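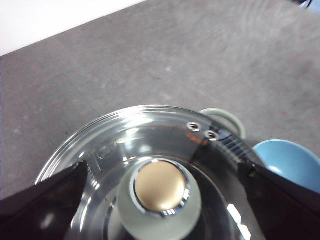
I've had the Zukomel electric cooking pot for almost 2 months now and I've used it enough to have opinions, so get a coffee, this is going to run long.

Some background first. My apartment kitchen has a stove with one burner I trust. I'd been borrowing my neighbor Xiaoyan Duan's electric pot every time I wanted hot pot or a big batch of noodles, and at some point she very sweetly sent me a link to buy my own. (Point taken!) I went back and forth between this one and the Arkunska, which is cheaper and comes in a red I couldn't live with. The Zukomel is a pale sage green, sort of gray-green depending on the light, with a thin silver rim around the top, and yes, I paid extra for the color. I'd do it again.

Let me start with the lid because that's what I ended up liking most. It's clear glass with a stainless steel rim, and being able to look in on rice or dumplings without lifting anything is such a treat after years of an old metal lid I had to keep picking up. The knob is a chunky thing, a frosted base with a chrome ring and a matte gold-beige cap on top. It looks fancier than the rest of the pot, if I'm being picky. Nice and easy to grab with an oven mitt on, though, and I've never had it slip.

What I don't love is cleaning it. There are two little screws in the glass up near the rim, with recessed heads, and starchy water finds its way into them every single time. I go after them with an old toothbrush. Lingyun Su, who has the same pot, says she just soaks the lid overnight and forgets about it. I don't have the counter space to forget about things, but maybe you do.

On to the pot. It's wide and squat, so it takes up more room on the table than I expected from the photos on the store page, but the shape is great for actual cooking. You can get a whole layer of dumplings down without stacking them, and when four of us had hot pot last weekend everybody could reach in from their own side with no elbows involved.

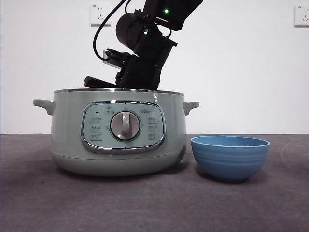

The two side handles are short and rounded, in the same green as the body. They're comfortable, but short means short! With a full pot of broth I move slowly and use both hands and I don't talk to anyone. Clémence Fleury tried to carry it one-handed at my place and I think I aged a year. If you have bigger hands than mine, try one in a store before you buy.

The controls are on the front in an oval panel with a shiny chrome border. It's pretty. It's also a fingerprint magnet, and I wipe it down after every meal like I'm covering up a crime. I keep my ingredients in a bowl to the right of the pot, which works well as long as the bowl isn't so tall that you knock it reaching over.

Soup comes to a boil fast enough that I've stopped using the stove for it. Rice took me three tries to get right (less water than you think). I tried browning onions once and they went dark in the middle and stayed pale at the sides, so I do those in a skillet now.

I paid 228 for mine, shipping included, and I'd call that a little high for what it does. A sale would make it an easy yes. At full price I'd say get it if you cook for more than one person or you host a lot, and skip it if you mainly want something for instant noodles. Mine lives on the table these days. Xiaoyan came by to borrow it in May.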